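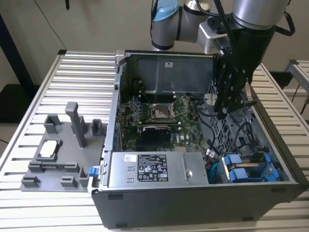 How many examples does a robot need before it can take a computer apart?

More than anyone would like. The group at Braka, a repair and recycling firm in Bukdale, has recorded 587 so far, and the learning system still makes mistakes that a new hire would stop making after a morning.

An example, in their sense, is one complete attempt at one small job. An operator guides the arm through it while the computer stores the camera views and the position of every joint. Releasing a drive carrier is one job. Unplugging a cable is another. Each attempt gets a label afterward, and the poor ones are kept too, marked as poor.

The work is slow. A good operator gets through 12 attempts in an hour, fewer when the job involves cables, which never lie the same way twice. Between attempts the case has to be put back together by hand, and most of the day goes into that.

Old office towers make up most of the supply. They come from Wetholm, a dealer that clears out offices, and Braka keeps 18 of them for recording. The latches and screws differ from one maker to the next, so the operators switch machines often. Early on they didn't, and the system learned one case very well and nothing else.

The building went up in 1936 as a cannery. The recording software, called Carré, was written upstairs and still crashes if two people save at once. A new version is due in July. Until then, operators call out across the room before they press the key.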